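Went to the Drurkis open day on Aug 5, 2026, and I've been arguing with myself about it since. Writing this fast before I sand the edges off.

Short version. They showed us a kitchen that doesn't exist, and it was the most useful robot demo I've been to. I did not expect to type that.

Background for people who skip these things. Drurkis makes software for training arms to handle household stuff. The usual open day in this business is a real arm behind a rope, one cup, one shelf, and a nervous engineer with a hand near the stop button. Everyone claps when the cup lands. You learn nothing. The cup has been in the same spot all morning and so has the shelf.

Drurkis had none of that. A long room, folding chairs, two big screens, bad coffee. Rimantas Butkienė ran the session and started with no slides, bless him. Just opened the simulator. He'd set up 134 kitchen layouts, he said, and somebody in the audience could pick the number. A woman near me called out 23. So we got 23. Marble counter, white arm on a box, a pile of stuff laid out with no logic a cook would recognize.

And that's my first point really. The pile. Real counters are a mess and most demos are tidy. If your arm only works on a tidy counter then you've built an arm for a showroom. I'd rather see it reach past a loaf of bread and a toaster, with a box lying in the way, than watch it do the cup again. 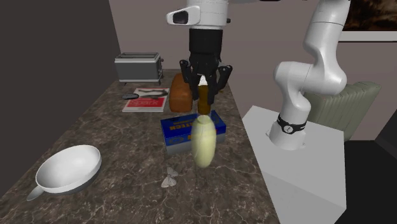
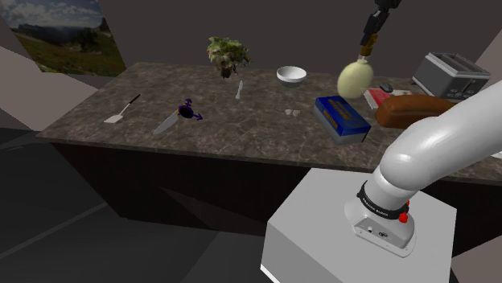 Simulated kitchen, Drurkis open day. Bottle in the gripper in the first, pale green round thing in the second.

Second point, and here I get grumpy. Simulation is cheap and it flatters. Things hover. Bread has no crumbs. A bottle in there never has oil down the side from last night's dinner, and mine always does. I asked about it. Butkienė didn't dodge, I'll give him that. He said their friction numbers are guesses until someone checks them against a real object, and that most of the catalog hasn't been checked. Most of it! Out loud, to a room with customers in it.

I have sat through a lot of these and I can't remember the last time a company volunteered the weak part before lunch.

Zarmeena Dhanial disagreed with me over the coffee. She buys equipment for Tullinance, who run kitchens in care homes, and she thought the whole thing was a dodge. Her line: I can't buy a screen. She wants to see an arm in a kitchen with a wet floor and a cook who's in a hurry. Show me it failing in my building, she said, then we can talk. Fair. Very fair. Her people have to work next to the thing.

But I think she's asking the right question of the wrong day. A real arm in a real kitchen gives you one afternoon, a handful of grabs if you're lucky. Then somebody has to put the bottle back. In the simulator they ran 100 tries at a grasp while we were finding our seats, and put the failures up in a list anyone could open. I opened a few. Some were dumb, some were kind of interesting, one I still don't understand and niether did the guy at the keyboard.

That list is what I'd want every vendor to bring. Dinsa had a booth at a fair last October with a gorgeous arm and a success figure printed on the banner, very large, no word anywhere on what counted as a try. I asked. Got a tote bag.

So what am I argueing for. Something pretty small. Let visitors choose the layout. Show the failures with the wins, same size font. Say which objects were checked against the real ones and which are guesses. And then, yes, for Zarmeena, bring a real arm out at the end and let her put whatever she likes in front of it.

Drurkis did the first two. The third only because I asked. The fourth, no. Their arm was apparently in another building, and the tour of that building was full by the time I got to the sign-up sheet. Forty spots, gone. Annoying. If the real hardware is the thing people want to see, book more tours.

One more gripe while I'm at it. The people. Every question from the audience was about speed or price. Not one about who cleans the gripper. I cooked for a living for a while and I promise you the cleaning is the job. A gripper with all those joints, flour in every one of them. I should have asked it myself and I was busy writing down the friction thing.

I'd go again. Zarmeena says she won't unless there's a floor to mop. Grernus has its own open day coming up and I've already emailed to ask if I can pick the layout. No reply yet.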